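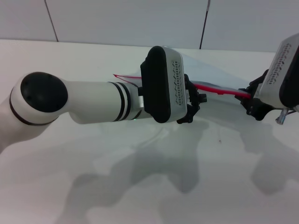

The meeting opened with the packing table at Zanwood, which took up most of our time last month too, and everyone was glad to get to it while the coffee was still hot. We agreed that the white top is a pleasure to work on, and that it shows every smudge, so it will be wiped down at the start of a session as well as at the end. Most of the talk was about the strips, the whitish see-through kind with the bright red edge. It was felt that they behave best when held at both ends, pulled taut and kept a little above the table, and that the red edge is a real help in seeing which way a strip is lying. A few of us have been laying them flat and smoothing from the middle, and there was some good-natured back and forth over this. We settled on holding both ends for now.

**Minutes of the packing room meeting, Zanwood, Dec 25, 2019**

Present: 7. Apologies: 2, both traveling for the holiday, and we send them our very best wishes and a share of the cookies, if there are any left. Thank you to everybody who gave up part of Christmas Day to come in – it was lovely to see the room so cheerful.

**1. Notes from last time**

Read and accepted with one correction. The order from Jalum was for 24 rolls of tissue and the notes had it as 42, which gave us all a fright. The corrected copy is in the binder.

**2. Strips and how we store them**

Carrying on from the opening discussion, we talked about corners. A corner that flares up tends to stay up, and then the strip won't stack nicely with its neighbors. Two suggestions were made. One was to store the strips in the long shallow drawers, full length, with nothing on top. The other was to hang them from clips. The drawers won, mainly on account of the clips having gone missing during the fall clear-out (if you come across them, please put them on the shelf by the door and don't feel you have to say where they were!).

We also went over the count in the stock book, which stands at 303 strips. That should see us comfortably through the winter, and no new order will be placed in December.

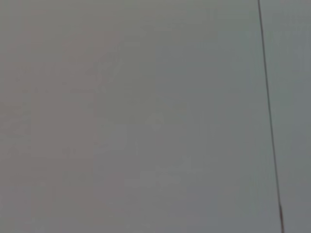
It was asked whether the older strips ought to be used first, and the feeling was yes, so the newer ones will go toward the back of each drawer. Labels for the drawer fronts will be written out by hand, as the label maker has run out of tape again.

**3. Stillus boxes**

The flat boxes from Stillus have been well liked. They fold up quickly and the lids stay put. There was one complaint that the smallest size is too tight once tissue is in, and after a fair amount of folding and unfolding at the table we agreed to try the next size up for a month and see how we like it.

**4. Any other business**

The stool with the wobble is to be kept out of use until it has been looked at. The radio may stay, at a friendly volume.

**To do before next time**

- Clear out the long drawers and move the strips across
- Write the drawer labels
- Ask Stillus for a small bundle of the next size up
- New cloths for the table

Next meeting to be set after the New Year.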